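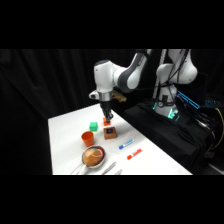 # When the gripper stops short: finding a bad height offset

If you've run a pick-and-place routine for any length of time, you'll know the sinking feeling when the arm goes down, closes its fingers, and comes back up with nothing at all. Ours did it for most of an afternoon in the Kuncombe workshop, and I blamed the gripper, the air conditioning and my own typing before I looked at the height offset. I hope these notes save you a few hours (and a few cups of tea).

## Before you touch anything

Press the stop, then read the log. Ours is kept by Trellari, the little scheduler we use, and the line that mattered was number 2448: *grip closed, no object, width 0*. If yours says the width was more than zero, you have a slipping grip, and that's a different job altogether.

Please keep your hands off the table until the stop is in. A stalled arm can look very much asleep, and a queued move will still go ahead the moment the fault clears.

## Check the height

1. Drop the speed to 20 per cent.
2. Choose one small block and leave the rest of your objects where they are.
3. Send the arm to the pick position in single steps, with a finger on the stop button.
4. Write down the height where the fingertips meet the block. Ours read 181 mm.
5. Compare it with the saved value in the Forov settings file.

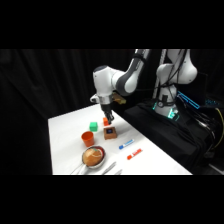 One reader wrote in to say that their saved value was perfectly fine and the trouble was the tool setting, which had gone back to the factory gripper after an update. It's a very good point, so have a look at the tool name before you change a single number.

If the two heights don't agree, enter the new one, save it, and restart the controller. I skipped the restart the first time and spent ages chasing a fault I'd already fixed — the old value stays in memory until you do.

## Check the camera as well

With the height sorted, open the wrist view and see whether the block you want is picked out under the right label. A cube sitting close to a neighbour of another colour can confuse the Cronin detector, and then the arm goes to a spot between the two and closes on air, with exactly the same log line as before.
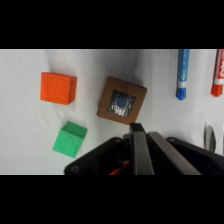
Move the pair a little further apart and run the detection again. If the labels settle down, your colour thresholds are too generous and want tightening one step at a time. Go back to single steps for the next few picks, then bring the speed up gently to 80 per cent. I leave ours there, even for demonstrations, and keep the new offset written on a card beside the stop button.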